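Dec 20, 2024

So I finally have a result worth writing up, and it's a bit of a strange one!

Quick recap if you skipped the last few posts: I've been training a policy to clear kitchen counters with two arms, and it kept getting stuck on clutter. Put one bowl out and it was great. Put out a real person's kitchen and it would hover, pick a spoon, change its mind, hover again. I called this dithering in my notes and the name stuck.

My fix is called Suteder (don't ask, it was late). Before each grasp the policy has to commit to one object, and it can't switch for the next 50 steps unless the grasp clearly fails. I trained it on 2,000 demos, the same ones I used for Fikero back in February, so the comparison is fair.

Rok Vukadinović told me the lock would just make it stubborn, and he was partly right. In the first batch it spent ages chasing a fork it had no hope of getting. But over 31 test counters, the old policy dithered itself to a standstill on 11, and the new one did that on none. I ran the whole set again to be sure (same answer, phew). 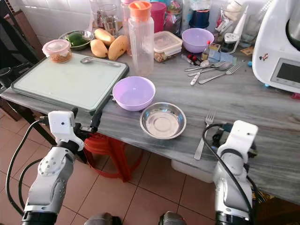
What I still don't love is the cutlery. When forks and spoons lie close together, the commit step picks one and then the tracker slides over to its neighbor, so you get a very confident grasp at the wrong thing. I'm going to try feeding it a mask of the chosen object at every step and see if that holds. Code goes up once I've cleaned out the embarrassing variable names.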